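Robots That Pack Your Takeaway!

Ever carried a paper bag home and the bottom fell out? Packing a bag is tricky. Now a robot is having a go.

It's called the Koltdale, made by a firm named Sastton. It's a kit — two arms on a rail, plus a table. Cafes can hire one from July. Price: 4,000 pounds. Lots of pocket money!

How does it hold things? With grippers. Two fingers, a bit like your thumb and first finger. Pinch, lift, let go. Sounds easy. Its not. Paper is thin and it bends and rips. 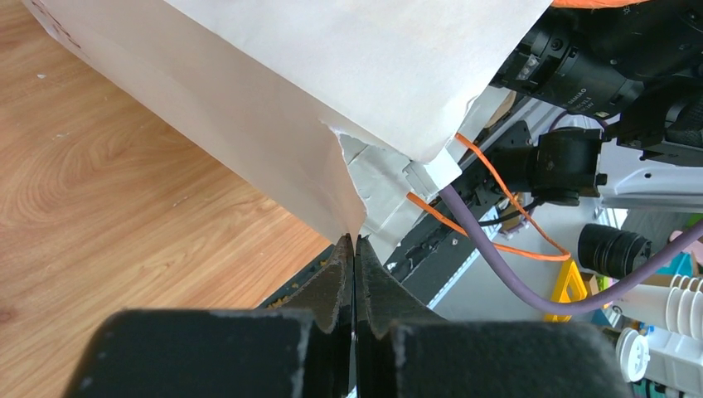 Gripper fingers pinching torn paper.

A paper bag is harder than a box. A box keeps its shape. A bag flops about, so the robot has to keep checking where the edges are. Cups, straws, lids — all diffrent shapes too. 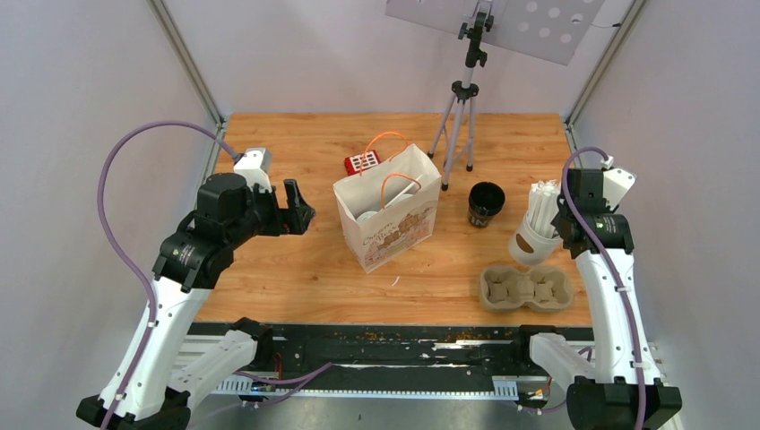 Dirceu Dantas wrote in to say he would hire one tomorrow if it could manage soup. Good point! Soup is very hard. One wobble and it's everywhere.

Try it yourself: use just a thumb and one finger on each hand. Now pack your lunch. How did you do?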